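November, again

Posted November 2021

Right. Quick one before the kettle boils, which means it will be long and have no proper ending, sorry.

The garden is done for the year. I say done. There are leeks still in and a row of chard that refuses to die, and the compost bin lid blew off into next door's pond and had to be fished out with a rake. But the digging is over, and the allotment shed is shut, and I have moved on to the winter project, which is the bread.

Some of you will remember the bread from last winter. Flat. Grey. You could have mended a shoe with it. This year I've got a new starter from Radoslava Šindelář at the Triltholm market, she keeps the rye one going in a big stone jar and gave me a spoonful in a jam jar, lid on loose, told me to feed it 2 times a day until it smelt like apples. Mine smelt like paint. Fed it anyway. Day five, apples! Well, cider. Close enough.

So, notes to self, mostly, and to my sister who keeps asking and then not writing it down:

Rye flour for feeding, white for the loaf. Don't swap. I swapped.

Water from the tap is fine if it's stood overnight.

30 minutes rest after the first mix. Go and do something else. Don't poke it.

Fold it, leave it, fold it, leave it. I lose count and it doesnt seem to matter.

Overnight in the coldest bit of the house. Ours is the back porch. Put a plate over it and a brick on the plate, we have mice.

Oven as hot as it goes, pot in there first. Mind your wrists. I have a stripe.

90 minutes cooling before you cut. I have never once managed it. Forty at best, with the butter already out.

First loaf was dense at the bottom and had a cave at the top, the sort of hole you could keep a mouse in (see above). Second one better. Third one I forgot the salt and we ate it with anchovies, which I would almost do again. Fourth went to Dirby on the bus, in a tea towel, to my aunt, who said it was very nice and was it meant to be that dark. Yes. It was. Mostly.

Flour has got dear. The little mill shop at Nekance still does the big paper sacks if you ring first, and they'll keep one behind the counter for you, but you have to carry it up the hill yourself. I took the old pushchair. Got some looks. A woman bent down to say hello to the baby.

Other news, what other news. The clocks changing has ruined the cat, who now wants breakfast in the middle of the night and sits on my chest untill I get up. I've been reading the fat book, the one about the salt trade, all winter last year and stil going. My copy is falling apart at page 200 and something, held with a bulldog clip. It's good on ships, weak on salt.

Also walking. I've decided to count steps, having been rude about people who count steps. Best day so far, to Dirby bridge and back the long way by the water. Worst day, 2,154, it rained sideways and I made soup. Soup was onion, the end of a hard cheese, the heel of loaf number two toasted till it squeaked. Recommend.

The path by the water is mud to the ankle past the second gate. Somebody has laid planks but they float. Took the dog from upstairs with me (not my dog, never my dog) and she went straight in after a coot and came out green. Then shook herself in the doorway of the Geagea café, where they were very decent about it and brought her a bowl. Their cardamom buns are smaller than they used to be. I had two.

December plan: a seeded loaf, a plaited thing for the 24th if my nerve holds, and something with the last of the walnuts, which are in a bucket in the hall and which everyone kicks. If anybody has a plait method for four strands that doesn't need three hands, write to me. I did it with string to practise and ended up with a knot.

Oh, and the draughts. I've done the kitchen window with that foam tape and it's better, bedroom one still whistles. Rolled up towel for now. The man was supposed to come and look at the frame, he hasn't.

Few pictures and then I really must go, kettle's boiled and gone quiet.
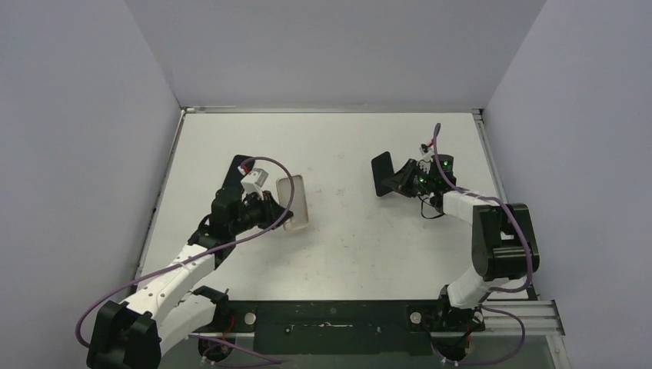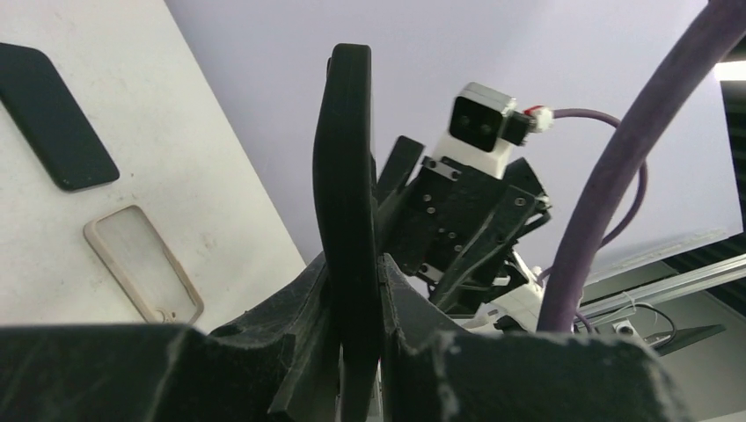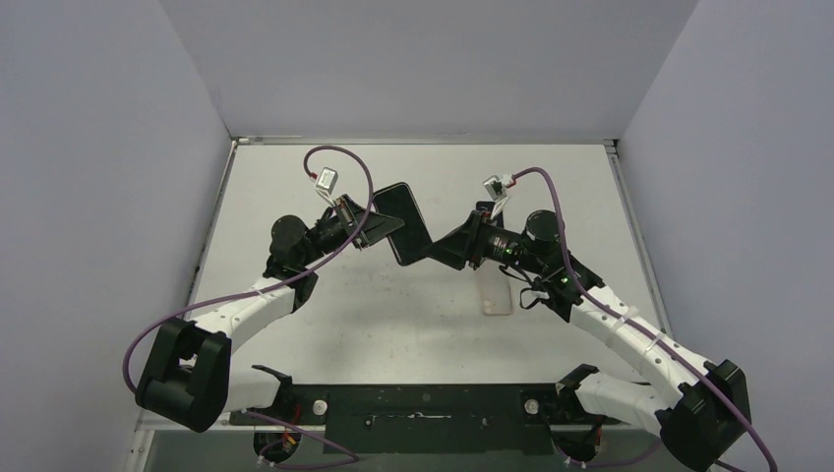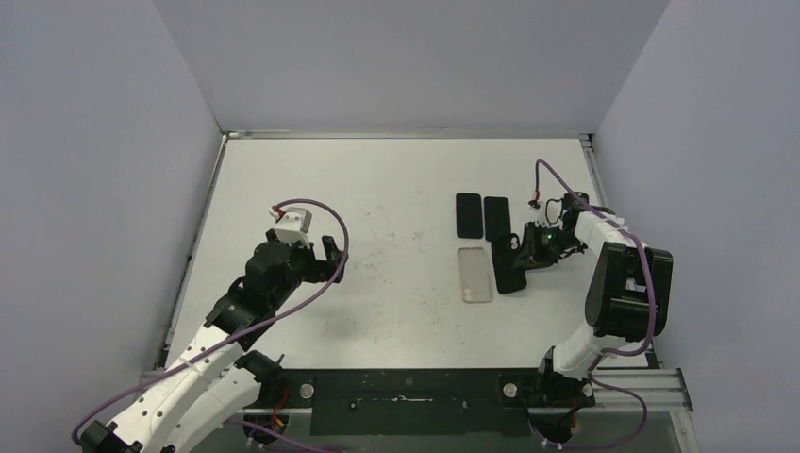
A pair of robot arms, November.

Starter wants feeding. Comments are open again, be nice, and yes I did get the email about the chutney, I'll bring the jars back when I've finished whats in them.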